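2026-04-04 - Tralmont cell, gripper pads + re-zero

Pads on the left finger worn thru at the tip, swapped both sides. Old ones had 800 hrs on them, should of gone at 500.

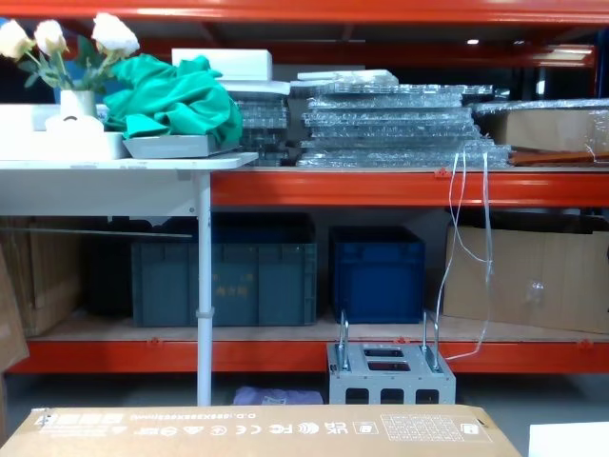 Re-zeroed J4 after the swap, off by some 7 counts. Fine now. J6 untouched.

Vacuum line next - gauge sat at 70 with nothing on the cup, so theres a leak upstream of the valve. Tightened the elbow, no change. Wai-kit Lau thinks it's the Britby regulator. Spare is ordered, could be May.

Storage: bubble-wrapped sheets stay on the middle shelf of the orange rack, stacked flat. Cables are hanging off the front of that shelf, tie them back before Monday. Grey perforated fixture is on the floor by the bottom shelf - needs to go back on the cell before the next run, check both handles are tight.

To do
- leak test w/ soap, valve side first
- log pad hours in the Poon sheet
- back up the program, last copy is old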